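Cinov Wooden Mallet, Long Handle

Hand Tools > Striking Tools > Mallets

Item 283
Brand: Cinov
Sold by: Clendby Tool & Bench
Availability: in stock
Page updated March 6, 2019

What it is

A wooden mallet with a long handle. You hit things with it that you don't want to hit with steel. If you already own a mallet that you like, keep using it. We sell this one because people kept asking for something plain with more handle than the stubby carving mallets we stock, and because the two we carried before it were not very good.

Cinov's own leaflet calls it "a precision instrument for the modern maker." We would call it a mallet. The leaflet also says it "eliminates fatigue," and we have left that line off the list of features. Anyone who has chopped mortises for an afternoon knows what their arm feels like at the end, whatever they were holding.

What we can say for it

The head is solid, with no filler and no veneer over something cheaper. We sawed one in half to be sure. The grain ran the way it should, and the handle went all the way through the head instead of stopping in a blind hole halfway, which was the trouble with the Osman mallet we dropped last June.

The handle is long and left pale, with a thin coat of oil on it when it leaves the factory. Some buyers find the oil slightly tacky for the first few days. Wipe it with a dry rag and it goes away. Don't varnish it. Varnish on a striking tool gets slick as soon as your hands sweat, and it flakes in the spots where you grip hardest.

Overall length is 16 inches. That is long for a bench mallet and it's the main reason to buy this one or to skip it. With the hand down at the end you get a good swing for knocking joints together or driving stakes. Choked up near the head, for light chisel work, you have a fair amount of wood sticking out behind your wrist, and in a tight spot it will catch on your sleeve or on the vise.

What we can't say for it

Cinov claims the head "will not mark your work." It will. Any wooden mallet dents a softwood if you swing hard enough, and this one dented a pine shelf for us on the first try. Use a scrap block between the mallet and anything you care about. A rubber mallet is kinder to soft surfaces, though it bounces and leaves scuffs of its own.

They also claim the balance is "perfect." Balance is a matter of taste. We passed the mallet around the shop and got three opinions: a bit head-heavy, about right, and can I go back to work now. Most of the weight is at the head end, as it is with every mallet ever made. If you are used to a short, round carver's mallet you will notice the difference for a week or so and then probably stop noticing.

The warranty card promises a "lifetime" replacement. Read the small print. It covers the original buyer, it excludes "normal wear," and it doesn't define normal wear. We have our own return policy, given further down, and it's the one we would rely on.

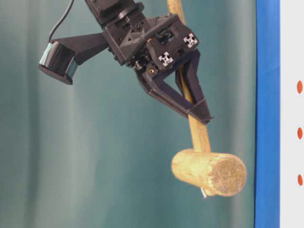
Grip matters more with a long handle than a short one. Hold it too close to the end and the head wanders, so you clip the edge of the chisel instead of the middle. Too far up and you lose the swing you paid for. For joint work we'd start somewhere in the lower half and move from there. There are no finger grooves and no rubber sleeve, and we count that as a plus, because grooves only ever fit the person who drew them.

The wood is bare enough that you will feel the shock of a bad hit. People who switch from a rubber-gripped hammer sometimes write to say the mallet "stings." Loosen your hand a little at the moment it lands. If it still stings, check that the head is tight before you blame yourself.

Tool or toy?

We get this one a lot, usually from people who saw a prettier mallet somewhere else for three times the money. The pretty ones have brass bands, two colors of wood and a leather face. Some of them are very well made. They drive a chisel about as well as this does. If you want one to hang on the wall, buy one of those, and we won't argue.

At the other end are the bargain mallets sold in bins. We have tried a good many. The usual failure is the head working loose after a few weeks in a heated room, when the wood dries and shrinks away from the handle. The Cinov isn't immune to that. Ours got a little loose over one dry winter and we tapped the wedge down to fix it. The difference is that it has a wedge to tap, where the cheap ones are held with glue and hope.

Specifications

Type: wooden mallet, straight handle
Overall length: 16 inches
Head: solid wood, handle runs through, wedged at the top
Handle: long, pale, oiled at the factory
Striking faces: flat, both ends
Packed: one to a box, cardboard sleeve, leaflet, warranty card

The weight is missing on purpose. Cinov prints one, but wood varies, and the ones we put on the scale didn't agree with the leaflet or with each other. The gap was small enough that you won't feel it in the hand. We'd still sooner leave the line out than print a number we know is wrong.

Good for

Knocking together mortise and tenon joints, box joints and drawer parts. Driving wood-handled chisels. Setting dowels. Persuading a stuck bench dog. Tapping a hand plane to adjust the iron, if you are gentle and use the side.

Not good for

Nails. Every year somebody tries it and then sends us a photograph of the face. Nail heads chew up a wooden mallet in no time and we don't replace them for it.

Also not good for steel-capped chisels, cold chisels, paving, tent pegs in rocky ground, or meat. The oil on it is not meant for food. Cinov's leaflet shows a steak. We have asked them about this and have had no reply.

Care

Keep it away from the heater and out of the back of the truck. A shelf indoors is fine. Rub in a little linseed oil once or twice a year and wipe off what doesn't soak in. Spread oily rags out flat to dry before you throw them away, as a balled-up one can catch fire by itself.

If a face gets rough, sand it flat. If an edge starts to splinter, take the corner off with a file or a bit of sandpaper before the split runs any farther. We have heard all about soaking a loose head in water overnight. It swells tight, feels wonderful, and comes looser than before once it dries out. Tap the wedge instead, or cut a new one from any hard scrap.

How it compares

Osman Joiner's Mallet: shorter, heavier in the head, with a handle that stops partway in. No longer sold here. If you bought one from us and the head has come off, write to us with the order number.

Kadent Rubber Mallet: cheaper, softer on the work, bounces. Fine for putting flat-pack furniture together. Poor with a chisel, because half the blow comes straight back at you. We still stock it.

Kadent Dead Blow: does what it says and hits harder than it looks. It's ugly, and we like it more than we expected to. If most of your work is assembly and hardly any of it is chisels, look at that one first.

Customer questions

Does it come in a shorter version?
Cinov lists one. We have ordered it twice and been sent this one both times. You can saw a little off the handle yourself and round the end over. Once you have done that you can't return it.

Is it left- or right-handed?
Neither. It's a stick with a block on it.

What kind of wood is it?
The box says "selected hardwood," and that could mean nearly anything. We asked for the species and were told it depends on supply. We won't guess. It's hard enough for the jobs listed above.

Can I use it on a carving gouge?
You can, but a round mallet suits gouges better. With a flat face you have to keep checking the angle, and the long handle gets in the way on small pieces.

Is the leaflet worth reading?
No.

Shipping and returns

Orders leave the warehouse within 3 working days. If the head is loose, the handle is twisted or there is a split anywhere in the wood when you open the box, send it back and we will pay the postage. Look along the handle from the end before you use it. A slight bend does no harm, but a twist will turn the face in your hand on every blow.

Unused mallets can come back within 6 weeks for a refund. Used ones can come back too if the fault is in the making. We do look at the faces first, and nail marks are easy to spot.

Related items: wedges, hardwood, pack; linseed oil, small can; Kadent Rubber Mallet; Kadent Dead Blow; bench dogs, pair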